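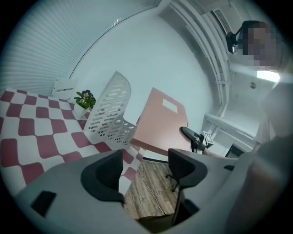

Red-and-white checkered tablecloth

July 12, 2020

Notice Regarding the Household Linen Record

Readers of this site will recall that in January I began a written record of the table linen held by my family. The first stage of that work is now complete. The record lists 109 pieces, of which the greater number came to me from my aunt, Adaeze Odukoya, when she gave up the house at Drodden. The remainder were bought by me over the years or received as gifts.

The purpose of this post is to set out how the record is kept, how the pieces are cared for, and which questions remain open. Several relatives have written to ask for this information, and it seemed proper to answer them all in one place.

Each piece has its own index card. The card gives the type of cloth, the length and width after washing, the name of the person who owned it before me, and any repair. Measurements are taken on a flat floor with a steel tape. I had at first used a cloth tape from my sewing box and found that it had stretched, and the first 8 cards therefore had to be written again. Relatives who hold copies of those cards are asked to discard them.

Where a maker's label survives, its wording is copied exactly as it appears, including errors of spelling. Few labels do survive. My grandmother removed them as a matter of habit, and my aunt continued the practice.

Washing and Storage

Cotton cloths in regular use are washed in warm water and dried on the line. Colored checks and stripes are washed apart from the whites -- a rule that was adopted in this household after the loss of six good napkins to a new red cloth. Starch is used only on the white damask, and only before a formal meal. It is not left in a cloth that is going back into the cupboard, as starched folds tend to crack over time.

Damask and the older linen are rolled on cardboard tubes covered with plain cotton. Everything else is folded in thirds and refolded along different lines twice a year. Hauwa Shehu, who was trained in textile repair and has been generous with her advice, recommends unbleached muslin between the layers. I have followed her advice for the damask and have not yet done so for the rest.

Stains are treated as soon as the meal is over. Wax is chilled and lifted with a dull knife. Palm oil is covered with cornstarch for an hour, brushed off, and worked with dish soap before the cloth goes near hot water. Old tea marks on three of the Drodden cloths have resisted every treatment, and they have been entered on the cards as permanent.

Matters Outstanding

The origin of the long embroidered runner has not been settled. My aunt holds that it was a wedding gift to her mother. My cousin Ebere Ekwueme recalls it being bought at a church sale, and she remembers the price being argued over. Both accounts have been written on the card, with initials, until a photograph or letter is found that decides the matter.

Two round cloths are also missing. They were lent for a christening and are believed to be with the Idahosa side of the family. Oluwatosin has agreed to look through his mother's cedar chest when he is next at the house.

Corrections to the record may be sent to me by letter or through the contact page. Please quote the card number if you have it. The second stage, covering tea towels and tray cloths, will begin once the linen cupboard has been relined.

Titilayo Oyelaran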